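Illineck's Monday soup night is back, and it has a bigger kitchen

Apr 7, 2025

The Illineck community supper opens again tonight in the old Cosel bakery, and if the smell drifting down the street this morning is any guide, people are in for a treat!

The supper closed over the winter while the bakery got new wiring and a second stove. Iddrisu Laryea, who has run the cooking from the start, was in before sunrise chopping onions and could hardly stand still long enough to talk.

"We used to cook on two burners and pray," he said. "Now I can have the peanut soup and the bean soup going together, and still have room for rice." 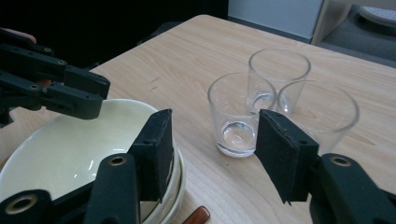

Tonight's menu is Laryea's peanut soup, a white bean soup with dill, and bread from the Gajdoš family, who have promised 30 loaves -- dark rye for the most part, with a few seeded ones for anyone who gets there early. Supper is pay-what-you-like, and second helpings are very much encouraged.

The last supper before the break drew 52 people, a record for the group, and the line went out the door and past the shoe repair shop. The new room seats more, and there is finally a proper coat rack (regulars will know what a big deal that is).

Doors open at 6 p.m. and the soup is served until it's gone. The suppers will run every Monday through the end of May, with music on some nights. First up is Gomuvau, the local accordion and fiddle duo, who play next week and have already asked for the bean soup to be saved for them.

Anyone who wants to help with cooking can just turn up at 3 p.m. with an apron.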